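Womthorpe Skills Centre: Suture Pad Provision
Progress report to the Pornero Fund
Last updated: 9/12/19
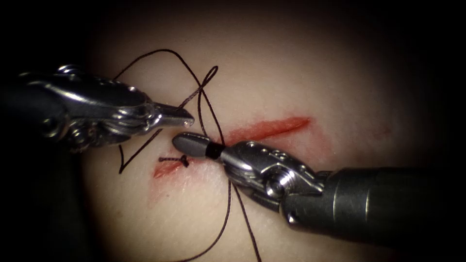 Practice pad with red linear incision. One tied stitch at lower left, tails cut short; suture thread looped across the surface.

1. Supply
435 synthetic skin pads have been received against an order of 2,000. Of these, 333 have been issued to the teaching rooms at Womthorpe and Stokevside. The rest are in the dry store. The remaining deliveries are due in batches up to April.

2. Pad use
Each pad is marked with a single straight incision. Trainees close it with interrupted stitches, starting at one end. Knots are checked for tightness and tail length before the pad is signed off. Pads with torn edges are withdrawn.

3. Faults
80 pads from the first batch were returned to Grigaitė. The top layer split when the needle was passed close to the incision. Replacements use a firmer top layer and have passed the bench pull test. Red dye still spreads from the incision line on a few pads. It does not affect stitching.

4. Spend
Pads and thread are within budget. Carriage on the returned batch is in dispute and has not been charged to the grant.

5. Next period
Issue of curved-incision pads to Stokevside. Revised marking sheet for knot spacing.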